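Household and Shop-Floor Manipulation by Robots

Chore manipulation is the branch of robotics concerned with ordinary handling work: clearing a table, sorting parts into bins, moving an item from one surface to another. Machines have done repetitive handling in factories for decades, but chores differ in that the objects, their positions and the order of steps change from one occasion to the next. As of Jun 27, 2026, no general-purpose machine is widely accepted as able to do such work without supervision.

Background

Early shop-floor robots followed fixed paths. Parts were held in fixtures, and the arm was programmed to reach the same point on every cycle. The Schmieder line, installed at a packing plant in Skonuvville, worked in this way and handled 300 trays per shift. It had to be stopped whenever a tray arrived turned or out of place.

Later systems added cameras near the wrist or above the work area. Software trained on recorded attempts then chose where the fingers should go. Much of this training takes place in simulation, where a task can be repeated many times without damage to equipment.

The task in simulation

A simulated chore usually starts with the gripper open and the object still to be grasped. The software must tell the object apart from the surface it rests on and from other items nearby, which may block part of the view.

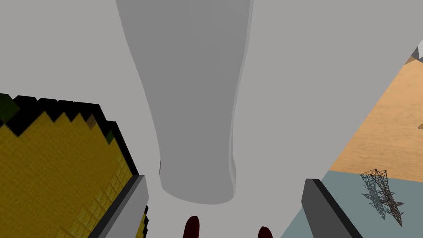

Views over an open two-finger gripper in a computer-rendered setting. 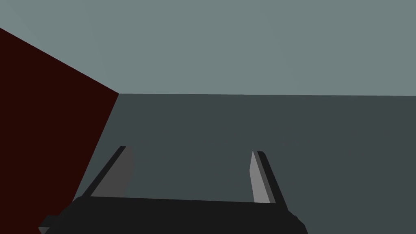 Measured performance

Results depend heavily on how a trial is set up. The Brarama benchmark, introduced in April, consists of 264 tabletop tasks divided between household and workshop settings. In its first published round, the leading system completed 166 of them. Most failures occurred during the approach to the object or in the first moments after the fingers closed. Tasks with soft items, such as towels and bags, had the lowest scores.

Frida Hauksdóttir, who led the Estine trials of kitchen robots, has argued that completion rates alone are a poor guide to usefulness. In those trials an attempt was recorded as a failure if a person had to step in at any point, even when the dish or utensil reached the correct place. The trials covered more than 500 attempts.

Current limits

Speed remains a concern. A person can clear a small table in a minute or two, while a robot may pause before each grasp to plan its motion. Objects seen at close range may fill much of a wrist camera's view, leaving little information about what lies beside or behind them. Skills learned in simulation may also weaken on real equipment, where friction and lighting are less even.

Shop-floor use has advanced further than household use. Employers can control the layout of a work area and keep staff nearby to correct errors, and a single repeated task may justify the cost of the machine. Homes offer few of these conditions.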